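Grulmont 302 Table Arm
Sorting and clearing help for packing rooms and canteens
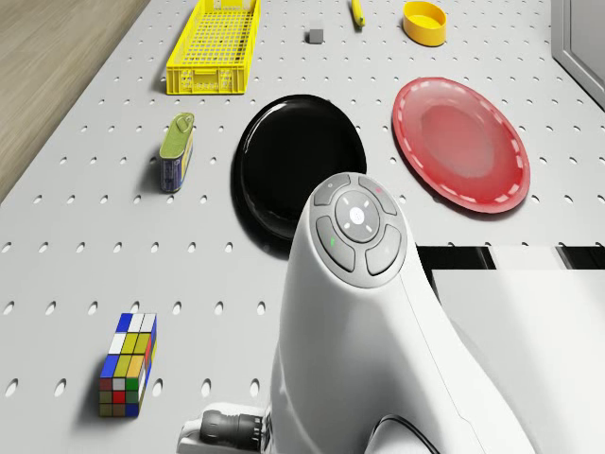
Hala Alaoui wrote to us that her people at Benkirane were first afraid for their hours, and after one season they asked only why the arm is not on the late shift too. We hear this question often. The arm takes over the repeated reaching, and the person beside it decides what goes where and handles everything unusual.

The 302 is made for mixed items on one table: plates and bowls, small tins, baskets, things of different shape. It works over a white perforated top. The buttons are on the arm itself, in a ring, so the worker can stop or guide it from the place where she stands.

What changes for your team
Workers lean over the table less. One person can look after two tables, but we recommend to begin with one. Please plan 4 training days, and include the late shift in them. Job descriptions should be written again before the start, together with the people who do the job.

Details
Model: 302
Table length: 110 cm
Training: 4 days, at your site or in Rilholm
Monthly rent: 495, service included
Software: Nadura, included

Orders placed now are delivered in June. For a visit to the showroom in Rilholm, please write to us through the contact form.

Page updated 2026-03-05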